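Ticket 2448 – wrist camera view comes up wrong in the sim
Opened by: Oluwatosin Haruna
Build: Vallska arm, shared workshop, bench two
Status: open, making progress!

Saturday. Got the gripper model loaded into the simulator at last and I'm thrilled with it – both fingers show up and they open nice and wide. The trouble is where the arm thinks it is. I asked for the home pose over the table and got parquet and a wall instead.

Restarted, same thing. Dropped the step rate from 500 to 400, no change. Saved the wrist view from the second run.

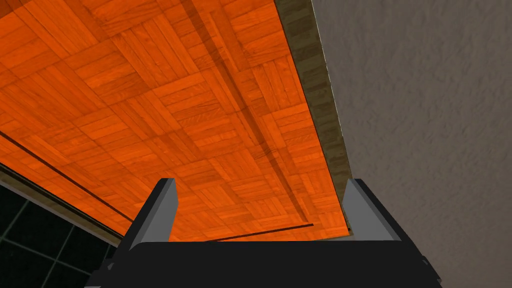
Wrist view after "go home", fingers open, nothing gripped.

Reply from Abimbola Garba: Love that you got this far! Check the base rotation in the arm file. Mine was written in degrees and the loader wanted radians, so my 30 sent it spinning off somewhere silly.

Haruna: Yes!! Mine is in degrees too. Changed it, and the arm now points at the table. Still sits too low, so I'm going through the base height next. Also want to find out what the dark stripes on the parquet are – shadows, I think. Leaving this open until the height is right.

Recent tickets
Gripper fingers close unevenly
Brilluvness lamp flickers on bench two
Loader skips the wrist joint
Spare cable list for December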